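Does personal volume roll over if I miss the monthly cutoff?

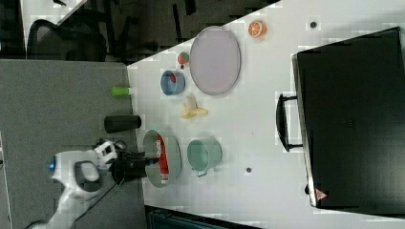

Red-and-white packet in a white bowl.

Asked by Manon Boychuk, 18th June

I joined Losetti in January under my cousin. My rank needs 50 points of personal volume a month. Last month my own order went in after the cutoff, so I show zero for that month and 100 for this one. My back office still says Active but my commission on two downline orders is missing. Does the extra 50 roll back, or forward, or is it just gone? My upline gave me two different answers.

3 answers

Tobias Obi
It doesn't roll back. Once a month closes, the points are locked. Most plans I've been in don't roll forward either, but read the compensation plan PDF and look for "carryover" or "banked volume". Active on the dashboard usually only means your account is paid up. Qualified is a separate line, and that's the one that decides commission.

Open a ticket with support, not your upline. Include the order number and the time on the confirmation email. If you placed it before midnight in the company's time zone they can sometimes move it.

Jocelyn Bouchard
I lost $768 this way at Zurkon. Set up autoship for the 5th.

Sylvie Marchand
Autoship is fine but don't buy product you can't use or sell just to stay qualified. Add up what you spent against what you were paid. I was at $1,125 out and a lot less in before I checked. Also ask if customer orders count toward your 50, at my company they do.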